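Speaker notes: the stuck gripper, and what we changed
Olau open afternoon, August 10, 2022

(Slide 1, title only. Wait for the door to close.)

Good afternoon, and thank you for coming in out of the heat. I know the programme says "lessons in grip safety", which sounds terribly grand, and I'm afraid it's mostly the story of one bad morning and a great deal of tea.

(Slide 2, the Udden unit on its stand.)

Start with the rule everyone here knows by heart: if the grip force goes over the limit, the fingers open. We had leaned on that rule for so long that we'd stopped thinking of it as something that could fail. The Udden had done 1,000 folds on the Sterkby bench without so much as a torn cuff, and I was rather proud of it, I don't mind saying.

(Pause. Smile if they smile.)

Then in October it closed on a quilted coat and stayed closed. The screen said OPEN in nice green letters. The fingers said otherwise. My colleague, quite naturally, reached in to free the cloth, and the fingers shut a little tighter on the edge of a glove. No skin broken, thank goodness, but it took 7 minutes to get the glove out, and those were long minutes for both of us.

(Slide 3, the timeline. Don't read it out, they can see it.)

What had happened was dull, as these things usually are. A thread had worked into the linkage and jammed it. The motor turned, the position reading came from the motor side, and so the software believed every word it was told. When it tried again it drove the wrong way for a moment, and that was the squeeze. The stop button cut the power, as it should, and left the fingers exactly where they were, which we really ought to have thought of years ago!

(Slide 4, leave up while talking about padded clothes.)
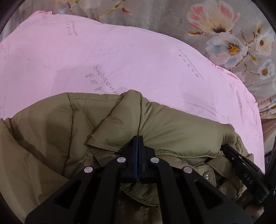

Has anyone tried simply keeping hands out until the power is off? Rizvi asked that at the first run-through of this talk, and it's a fair question. My answer was that we have the rule now, in large letters, but power off would have left the glove just as stuck, so we needed a way to let go by hand as well.

Padded coats are the awkward ones, I find. There are folds and seams everywhere to tempt a finger, and fastenings besides, and one does so want to help.

(Slide 5, the changes.)

So there are 2 changes. A release lever you can work with the power off, and a sensor on the finger side, so that OPEN means open. We jammed it on purpose 100 times afterwards, with thread, lint and a bit of old ribbon, and it reported the jam each time.

(If short of time, skip the ribbon story. Otherwise tell it, then questions. Lever is in the blue box under the lectern, pass it round.)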